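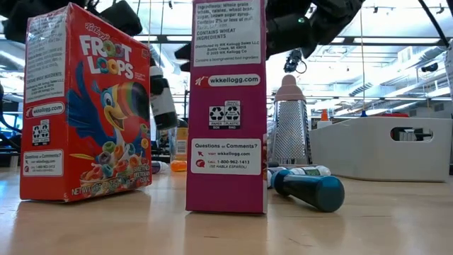
The Second Body Problem

Mererid Penry has a new mystery out in November, and her readers will notice that it starts slowly. Nothing happens to anyone for 30 pages. A retired ferry pilot named Samuel rents a room above a shuttered bank in the harbor town of Narkari, eats his meals alone and writes letters he doesn't mail. Then the landlord is found dead in the vault.

"The Narkari Ledger" is Penry's eighth novel and the second to feature Inspector Kilex, a patient man with bad knees who first appeared in "The Flusinano Train." That book had 17 suspects, which was too many. This one has five, and all of them had a key.

Penry wrote the ending first. She usually does, she says, and then works back through the clues with a pad of graph paper, one line for each hour of the crime. The vault gave her trouble. In the first draft the door could be opened from the inside, and her editor, Dwynwen Rowlands, caught it on a second reading.

"I had to move the murder from 8 in the evening to 2 in the morning," Penry says. "After that four chapters were wrong."

The fix took most of a winter. It also gave her the best part of the book – a long night in the boarding house when everyone is awake and pretending to be asleep.

Kilex doesn't make speeches. He asks about dinner, about the stairs, about who locks up. Readers who like a chase may get restless in the middle, but the clues are all there and the solution is fair. A third Kilex book is under way. Penry has the last page.

Recent features
Locked Rooms, Open Windows
Why the Butler Went Away
Five Train Mysteries for a Long Weekend

Comments

pagecorner: I liked Flusinano even with all those suspects. Made a chart.

R. Dole: Do you need to read the first one before this?

tessreads: @R. Dole I'd start with the train book, it explains the knees.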